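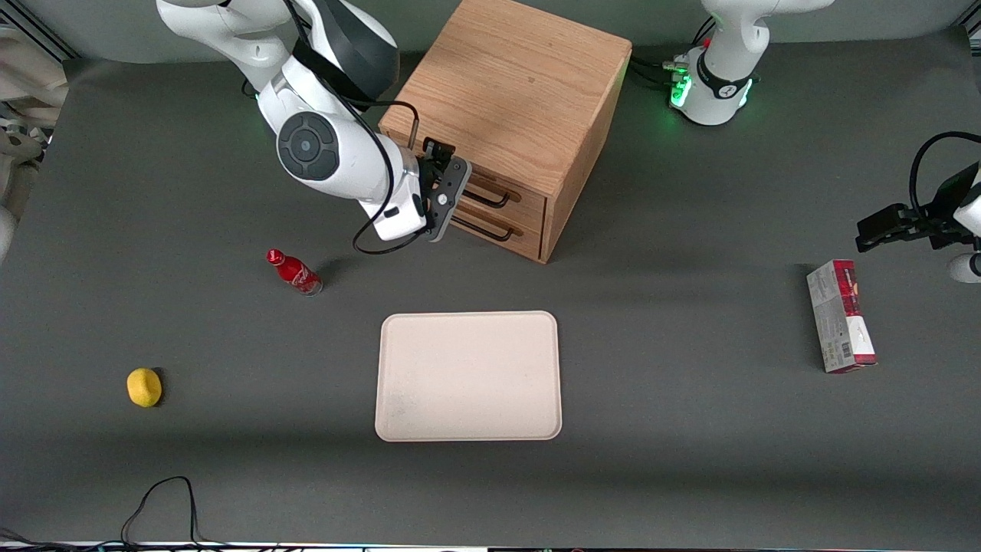

Last updated: Jul 22, 2018

Two-arm bench rules, draft for comment

plult_indira
Ok so posting this before the new people start. Draft rules for the two-arm table, pls pick holes.

- One person calls the run. That person holds the stop button and nothing else. No phone.
- Hands out of the table area any time an arm is powered. Green light on = powered, I don't care that it isn't moving.
- Loose cables off the tabletop before a run. Cables on the arms get enough slack for full wrist turn, checked by hand at slow speed.
- Objects go down before power up. If something rolls, stop, power down, then reach.
- Slow speed for the first 7 runs of any new task.

Based on what we did at Cirden plus the sheet Remzi wrote in May.

tolleybench
Mostly fine. Disagree on the power down thing. You'll have people cycling power 510 times a day over a lemon. Protective stop is enough if the button is in your hand.

plult_indira
In whose hand tho. The one reaching isn't the one holding it, that's the whole problem

R_Demirtas
Agree w/ Indira. My sheet said protective stop was ok and I'd take it back now. At Naidu we had two people both think the other one had stopped it. No injury, one very flat carton.

tolleybench
So fix the call-out. "Stopped" said out loud, answer back, then reach. Costs nothing. A rule people skip by lunchtime is worse than no rule

hartmut_s
Both. Call-out AND power down for anything between the grippers. Call-out only for stuff near the table edge. Draw a line with tape so there's no argueing.

Also cables. "Enough slack" is too vague. I've seen a wrist loop hang low enough to hook a drawer handle. Ours has to clear the tallest object on the table at every pose in the program. Write that down instead.

plult_indira
Good, stealing that. Clips or wrap?

hartmut_s
Clips at the joints, never tight across one. Wrap hides wear.

alcides_c
What about drawers. Pull tasks load the arm differently, the cabinet walks if its not fixed and then the gripper is pulling on who knows what. I'd want a force limit set per task and written on the run sheet, plus a mark on the table so the cabinet goes back in the same spot.

tolleybench
Mark yes. Force limit per task, good luck, half the group will copy the last number

alcides_c
Then the caller reads it out before start. Takes 2 seconds

R_Demirtas
+1. And glass stays off the table, plastic or metal bottles only. Food gets swapped out before it goes soft, juice in a gripper is a horrible afternoon.

plult_indira
Updated: tape line, call-out with answer, cable clearance, force limit read aloud, no glass. Power down stays for the middle zone. Tolley you can hate it.

tolleybench
I do. will follow it

Comments (3)

sinan.y: We use close to the same list. Only thing I'd add is a max of two people at the table, rest behind the tape.

bench1911: is the 7 slow runs per person or per task? reads like per task

plult_indira: per task, and again if anyone changes the gripper. will fix the wordng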